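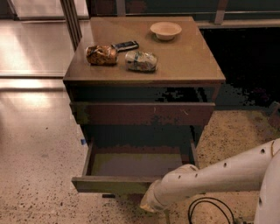 Waking up at 3 am starving - do you eat or tough it out?

4 min read

kobe_v
So since March I've been waking up in the middle of the night so hungry I can't get back to sleep. I eat a normal dinner at 7, I'm in bed by 11, and then bam, wide awake with my stomach growling. I started keeping a bit of bread by the bed so I don't have to go down to the kitchen and wake the dog (who then wakes everyone else). My wife thinks I'm training myself to wake up for it. Is she right? I kind of think she's right but I don't want to give up the bread.

milandg
She's right, sorry. I did this for a whole winter with crackers. Your body learns the schedule. I quit cold turkey and had maybe a week of lousy nights and then it stopped.

Fullbridge_Karlijn
I don't buy the training thing at all. Some people just need more food in the evening! What's in this dinner at 7? If it's a salad and a piece of chicken, well, there you go. I walk a mail route and when I switched to it I was up every night until I started eating a real supper, potatoes and everything, and then a bowl of oatmeal before bed.

kobe_v
It's not salad lol. Pasta, usually, or soup. Okay, soup a lot lately.

Fullbridge_Karlijn
SOUP. Case closed.

changho_oh
Soup can be plenty if there's beans in it. What changed in March though? New job, more exercise, new meds? I'd look there first. If it's meds, ask the pharmacist, mine was great about it and it didn't cost me anything.

kobe_v
Huh. I did start biking to work in March, over the hill at Wundale and back. I didn't think it was enough to matter.

changho_oh
That hill is no joke. You're burning a bunch more and eating the same soup. Add 300 calories at dinner and see.

milandg
Or he could add the 300 and ALSO stop eating in bed. I still say the bread is half the problem. Crumbs in the sheets too, which I can't believe we're skipping over.

dirk_ds
Long time lurker, I work nights at the Cuypers bakery so my whole day is upside down and I've tried everything. Eat the bread if you're hungry. Lying there mad about being hungry is worse than the bread. What wrecked me was picking up my phone while I chewed. I'd read two posts and it'd be 4:30. Phone lives in the hall now.

milandg
Okay the phone part I agree with.

Fullbridge_Karlijn
Dirk what kind of bread keeps best overnight? Asking for me, not Kobe. Mine goes hard as a rock if I leave it out.

dirk_ds
Sourdough, and leave it whole. Once it's sliced it dries out fast. Keep it out of the fridge!

kobe_v
Update, two weeks in. I've been putting sausage and white beans in the soup and having a peanut butter sandwich at 10. Slept through most nights, woke up twice last week and only ate once. My wife is claiming this as a win for her side, which I don't follow, but fine.

milandg
It is a win for her side.

Fullbridge_Karlijn
It's a win for sausage.

changho_oh
Glad it's better. Post the soup recipe?

kobe_v
Will do, I have to ask my wife how much broth - she makes it.

Contact | Copyright Gostari Forums | Back to top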